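The Sorting Table at Drosmont

At Drosmont, the parcel warehouse that handles returned household goods for Fostemeo and a number of smaller sellers, the worst job used to be the sorting table. Everyone took a turn at it. A shift meant standing for most of the day, opening cartons and deciding what could go back to the seller, what was only good for recycling, and what was neither.

The table is still the busiest spot in the building, but fewer people stand at it. In March the company started moving the simplest part of the work to robot arms built by Laxdal. The first arm took over small boxed items. A second followed in the summer. People still open the cartons and judge the contents. The arms do the lifting and the dropping.

Workers there tend to talk about their wrists and shoulders before they talk about the robots. One woman who has been with the company for 15 years said she used to go home and leave the dishes until morning. She now spends half her shift at an inspection desk, checking returned lamps and small kitchen appliances, and she sits down to do it. She likes the chair. She is less sure about the desk, where the pace is set by a screen.
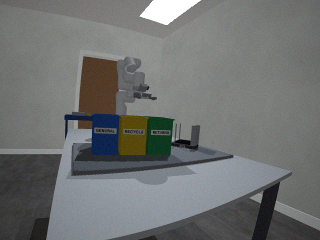 Before any change reaches the floor, it is tried in software. Drosmont plans its stations in a simulation program called Disent, and the people who work the line are asked to look at the layouts and mark what is wrong with them. It was a sorter who asked for plain words on the fronts of the bins, GENERAL, RECYCLE and RETURNS, in large black letters on white. Color was enough for the software, she argued, but a person coming on shift should be able to read where things go. Another worker wanted to know how anyone would empty the bins with the arm standing right behind them. The answer, for now, is that the arm is stopped and a person does it from the front.

Those review meetings are paid time, which the workers asked for early on. Attendance was thin at first. It picked up after the night crew got a layout changed that would have had them reaching across a table 50 times an hour.

The company says no one has been let go because of the arms. That is true as far as it goes. It employs 100 people, the same number as a year ago, but temporary workers who used to come in for the holiday rush were not called this winter. Several of them had counted on those weeks. The full-time staff know this and bring it up without being asked.

Pay is the other open question. Two operators have been trained to restart an arm and clear a jam, and they get a higher rate for it. Others do the same job when those two are on break – and don't. A new pay scale is being discussed, with a decision expected in March.

At the end of the afternoon shift the arms are parked and the bins are wheeled to the dock. The cartons for the next crew are already stacked by the table.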